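About Us

Hi, I'm Tae-yang Shin, and along with Abdul-Rahman Essien I run Trukel, a little gripper-testing shop behind a tire place. We try out grippers, arms and controllers for people who have to buy them and would rather not guess. Abdul-Rahman does the wiring and the controllers, I do the fingers and most of the talking.

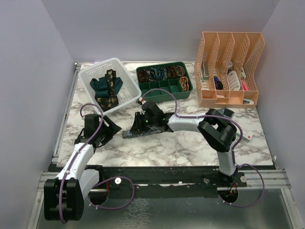

We opened in February with one bench and a kettle, and we've since put 17 grippers through our soft goods trials (thin, floppy stuff is our favourite thing to test with, by a mile!). Every gripper gets 200 picks on each material, and you get the whole log, misses included.

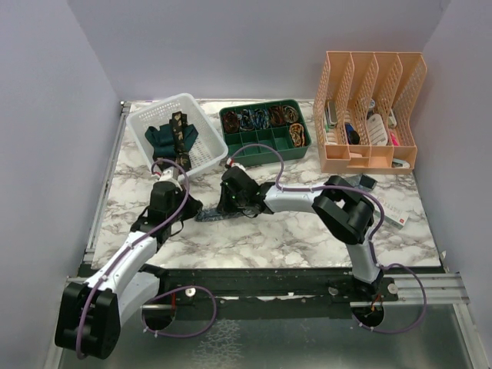 Two arms are what most of our customers ask for these days, so that's how we like to run our comparisons. Bråten was our first two-arm client and they sent us 7 pages of questions, bless them. A lot of those were about strips of fabric, and whether one gripper could keep a patterned strap flat on the table with the other one over at the basket. We still use their list as our starting point.

Last job we did was for Hikum, 656 runs comparing two sets of fingers on the same controller, and Abdul-Rahman has only just forgiven me for the schedule.
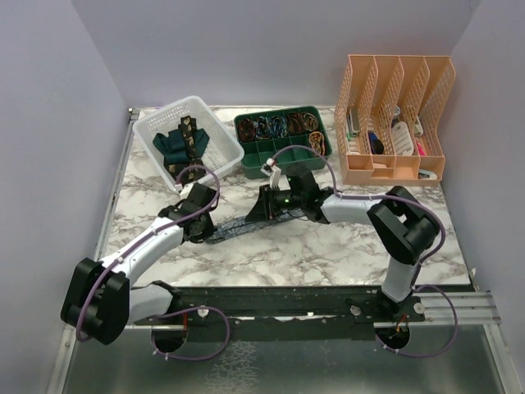 Our reports are named Ama, after his grandma, who liked things written down properly. Got a gripper you're not sure about? Send it over, or come by after 10 when the coffee's on.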